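The gripper that would not let go

At Lendstead, the fault came on an afternoon in December, and at first it looked like nothing. Efua Ansah was lifting a tray with a pair of hand-held grippers, as she had done for most of that week. She opened her right hand. The jaws stayed closed.

"I thought that I was tired," she says. "So I squeezed again and opened again. The jaws were holding the tray and I was holding the jaws, and for a moment I didn't know which of us should give up."

The tray was not damaged. But the recording continued, and in the file the jaw was marked as open. A robot that learned from this file would learn that an object can hang in the air beside an open hand.
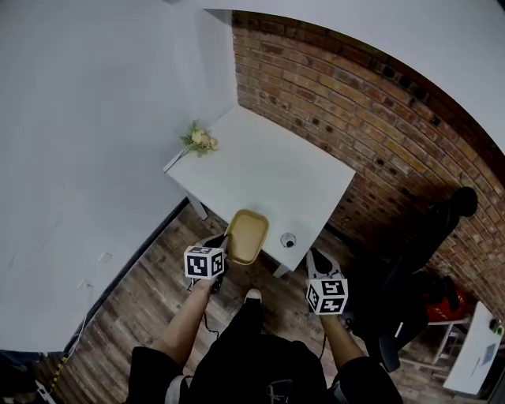
Both grippers at work by the white table, with a marker cube on top of each.

Lendstead teaches robots household tasks from human demonstrations. A person moves trays and bowls with the grippers, the position of each tool is recorded, and later a machine tries to repeat the movement. The method is fast, and this is its danger. When Abena Wumbei, who checks the data, went back through 600 recordings, she found 11 in which the recorded jaw and the real jaw did not agree.

The reason was small. The sensor that reads the jaw was placed on the trigger side of the mechanism, and so it measured what the hand was asking for. Between the trigger and the fingers there is a sliding part from a supplier called Hesent, and after long use it could stick. The trigger came back, the sensor reported an open jaw, and the fingers remained where they were.

Wumbei noticed that light dishes were the worst case. A heavy tray pulls on the jaws, and often they come free by themselves. A bowl weighs almost nothing and stays quietly in its place, so the operator may already be reaching for the next object with the other hand. 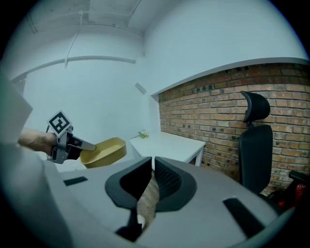 What the robot did with it

The lesson had already reached one machine. In the test room at Trokby, an arm trained on the early recordings carried a dish to the edge of a table and stopped there. Its program considered the dish delivered. Nkrumah Kyei, the test engineer, waited, and then he put out his hand to take it.

The arm began its return movement with the dish still in its jaws, and it pushed his wrist against the table edge. The force limit stopped the motor. Kyei had a bruise and he finished his working day, but he also wrote a report of four pages, and he is still a little angry when he speaks about it.

"The limit worked, yes," he says. "But I was inside the line, and I was inside because the machine looked finished. We had no rule for a robot that looks finished."

There is a rule now. An arm that has stopped is treated as a moving arm until its power light is off. Kyei wanted this printed in large letters, and it was.

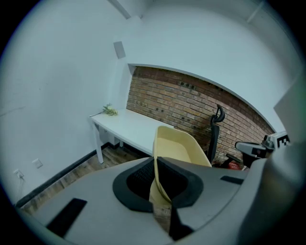 A slower week

The repair itself was cheap. Kenta Maruyama, who maintains the tools, moved the sensor to the finger side and began to clean the sliding part after every 50 recordings. He also opened and closed each gripper 400 times on the bench. One stuck again – it is now in a drawer with a piece of red tape on it.

The argument over the old data took longer. Senyo Amissah, who leads the project, wanted to remove only the bad files. Wumbei wanted to check the whole set against the video, because a jaw can also be late by a fraction of a second, and this is harder to find. They agreed to do it her way, and the delivery to their client, Kpodo, was moved to the next month.

Ansah is recording again. She has one new habit, which is in no manual. Before she puts her hand to the next object, she looks at the fingers and says "open" in a low voice.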